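4. Setting up the wrist camera

Flandel Robotics Club – Drodar arm handbook, section 4 of the student build

Do this section after the fingers have been padded and taped (section 3) and before any pick-up task. Two students are needed, one at the arm and one at the laptop.

Caution: Keep hands clear of the fingers whenever the arm is powered. The student at the arm holds the stop button.

4.1 Switch on the arm and wait for the Skuluvar program to show "Ready".

4.2 Load the pose called PANEL 2. The arm will move slowly to face the perforated panel.

4.3 Open the gripper fully from the laptop. Do not pull the fingers apart by hand.

4.4 Open the camera view. Both fingers should show low down in the picture, with the panel filling the space behind them. If only one finger shows, loosen the camera clamp, turn it a little and tighten it again.
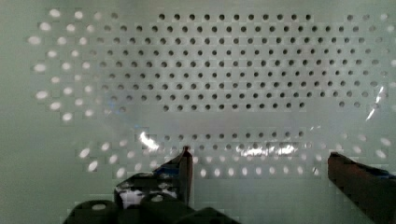
Fig. 4.1 – Wrist camera view of the panel, gripper open. Some holes show dark and others bright. Note the glare.

4.5 Look for glare. Clear plastic in front of the panel can reflect the room lights as spots or streaks, and a streak lying across a row of holes will upset the hole finder. Move the lamp, then check the view again.

4.6 Set the threshold to 92 and the exposure to 200. Press Find Holes.

4.7 If the program marks the dark holes but misses the bright ones, tick Both Tones and press Find Holes again.

4.8 Save the settings under your team name and write them in the log book.

Note: Error 861 means that the camera has lost its connection. Close the program, push the plug in firmly and start again from 4.1.

Note: Check the tape on both fingers before you leave the bench. Loose ends should be trimmed or the tape replaced – see section 3. Spare tape is in the Dimaculangan drawer. Ask Rowena Javier for the key.

Go on to section 5, Closing the gripper.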